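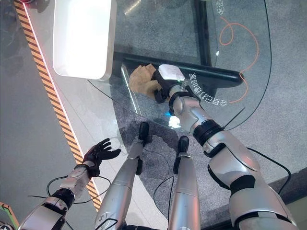 Glass tabletop, with a spot of blue light on the glass.

**Does the Ciler scratch kit do anything on glass?**

Posted by Noura Hourani

I have a glass dining table with one long scratch that catches my fingernail. The Ciler kit costs 28 dollars and the box promises an "invisible" result in 5 minutes. I don't believe it. All the glowing reviews sound like the same person wrote them. Has anyone here used it on a scratch you can feel?

**Rania Hattar**

I tried it in July. Faint scuffs got fainter, or I wanted them to. The deep one stayed put, and I ended up with a hazy patch wider than the scratch. If your nail catches, the glass around it has to be ground down, and a felt pad on a drill won't do that evenly. A glass shop quoted me 35 dollars just to come look — I passed and moved the fruit bowl.

**majali_fan**

toothpaste. works on everything

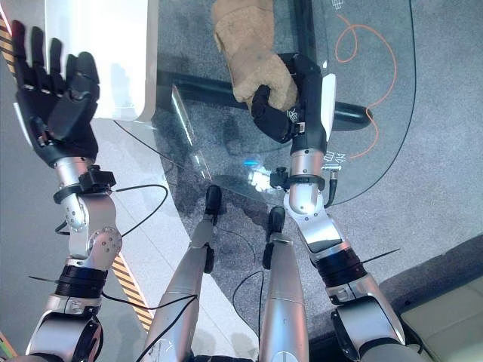
Will polishing a tempered glass top weaken it?

Light polishing with cerium oxide shouldn't, but grinding out a deep scratch can, so ask a glass shop before you try that on tempered glass.

**Noura Hourani**

Thanks, Rania. Skipping the kit. Not putting toothpaste on it either.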